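Open Day at the Kiani Building: A Report from the Cheap Seats

The flyer said doors at ten, and at ten on Sat 19 September the doors were locked. Laurier Poirier let us in through the loading side, which I preferred anyway, as you learn more about a place from its back hallway than from its lobby. This one smelled of toast.

Jindach rents the second floor and does packing trials for people who sell soap, lotion and the like. Somebody has to find out whether a bottle goes into its box without a fight, and here they do it on ordinary tables, the kind my aunt had for canasta. I had dressed for a clean room. I could have come in my gardening pants.

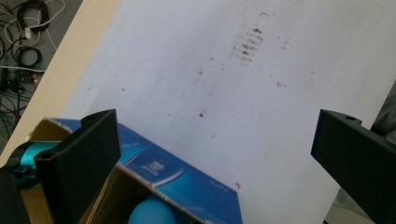
White surface, pale wood edge, cables on the floor beyond.

Smudges, specks, gray scuffs, one tiny red mark I grew fond of. My own kitchen counter has less character and gets more scolding. Ravinder Caron gave the speech, and the number 200 came up in it, either boxes a day or the square footage of the closet. I was busy with the brown streaks.

The tour proper went past the tape shelf (five kinds of tape, each defended with real feeling by Hélène Arsenault) and a wall of retired cartons. Then came the packing tables, which is what I'd driven two hours for. My wife has asked me not to repeat that figure at dinner.

Best thing all day was a blue bottle with a white flip-top, upright on a light wooden table, with a blue cardboard box open beside it.

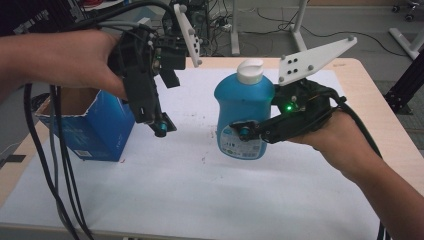

I asked Karthik Dewan what makes a good box and he said flaps. I waited for more. He meant flaps. Stiff ones spring back at you, limp ones fall in on the bottle, and Jindach apparently once lost a whole week to a limp batch. I wrote "flaps" in my notebook and underlined it.

Coffee was in the hallway, two kinds, both decaf. Parking is free if you use the Vavum lot and look confident.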